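Denim Drive: Where We Stand Before the December Pickup

The denim collection at the Mevgate hall is past the halfway mark. As of 19 Nov 2022 we have taken in 2,857 pieces, counting jeans, jackets, skirts and flat lengths of cloth. Of those, 1,135 have been sorted, folded and boxed. The rest are in bags along the back wall of the sorting room and will be worked through over the next few weeks.

The boxed denim goes to two places. Heavier pieces go to the Clomisberg workshop, where they are cut into strips for rag rugs and chair seats. Lighter and softer pieces go to the Bunenska sewing room for quilts, aprons and tote bags. Both places have asked us to keep the weights separate. A mixed box has to be emptied and gone through again at the other end, and last year that held up the Bunenska quilts until after the holidays.

What we can take: anything that is all or mostly cotton denim, in any shade. Fading is fine. Worn knees are fine if there is good cloth above and below. Please leave buttons and zippers on, as the Clomisberg workshop saves them.

What we can't take: stretch denim that has gone baggy, anything with paint or motor oil on it, and anything that smells of mildew. We had to throw out two full bags in October for that last one. Wash and dry everything before it goes in a bag, and skip the fabric softener.

Folding is where most of the questions come up. For jeans, lay one leg over the other, smooth out the seat, fold the hem up to the waistband and then fold in half again. For loose cloth, fold lengthwise first and then crosswise until you have a thick rectangle. A bed or a sofa works as well as a table, and it's easier on the back if you are doing a whole bag. Don't press the folds. The creases shake out, and pressed denim slides around in the box.

Finished bundles should be stacked with the rounded fold facing out, so a box can be checked without unpacking it. A standard box holds 40 pairs of adult jeans packed this way - fewer if there are jackets in it. Write the weight class on two sides of the box, H or L, and leave the lid open until it has been logged.

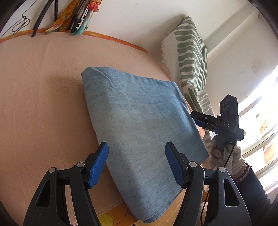

Hyun wrote in to say that light-blue denim should not be assumed to be light in weight. Some of the palest pairs in the Hyun bags were also the heaviest, and going by color put them in the wrong box. The better test is to pinch a single layer at the thigh and see whether it stands up by itself for a moment. If it does, treat it as heavy. We tried this on a bag that had already been sorted and moved nine pairs, so please use the pinch test from now on.

Drop-off hours stay the same: Tuesday and Thursday evenings from six to eight. The side door is the one to use, and bags can be left on the bench just inside. If the bench is full, use the floor under the coat hooks, but keep the fire door clear.

We are short of boxes. Liquor store boxes are a good size if the dividers have been taken out. Banana boxes are too big and the holes let dust in. Packing tape is also running low, the two-inch kind, brown or clear.

The truck comes in the second week of December. Last year's load was 1,409 pieces in all, so this one will need more room and we have asked for the larger truck. Bags that come in after the pickup will be kept for spring.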